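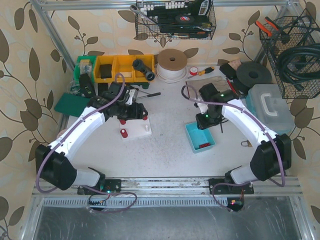
Mariama Kyei wrote in after the last road closures round-up to say she'd driven forty minutes towards Brarkavby before finding out the bridge was shut, and could we please, please get somebody on the phones earlier in the day. She's right, and I've been saying the same thing since August, so I'm finally doing something about it.

I'm looking for people to help run our local safety alerts for Wustville and the villages out along the Sarpong road. If you've read the bulletins you know the sort of thing: roadblocks, curfews, police operations, bus routes pulled with no warning, which petrol stations are open. We send to 1000 subscribers now (hello, all of you!) and I'm still writing most of it at my kitchen table with a cold cup of tea next to me.

There are two kinds of help I need.

Checkers. You ring round, listen to the radio, read the official notices and tell me what's confirmed and what's just going about on people's phones. You'd do one early shift a week, starting at 5.30am, from home. I can pay 81 a shift, and your phone credit is covered on top.

Readers for a survey. Yuk-lan Tsao is putting together a set of questions on how people get their news when the roads are blocked, and whether they trust it. It's nine questions and a chat over the phone. We don't print names, or the street you live on, or anything that could point to you.

For the checking job you'll need decent English and a phone that holds its charge. Newsroom experience is lovely but I didn't have any when I started! What I do care about is that you'll say "I don't know yet" when you don't know yet. Please don't apply if you want to go out to the blockades and film. We don't send anyone out, full stop.

Kwabena Amegashie will train you over two evenings, and you'll sit in on a shift with me before doing one alone.

To apply, send me a few lines about yourself and the roads you know best, or leave a message at the Imov office marked for Afia Ofori. I'm reading everything on Wednesday and will ring people back that evening.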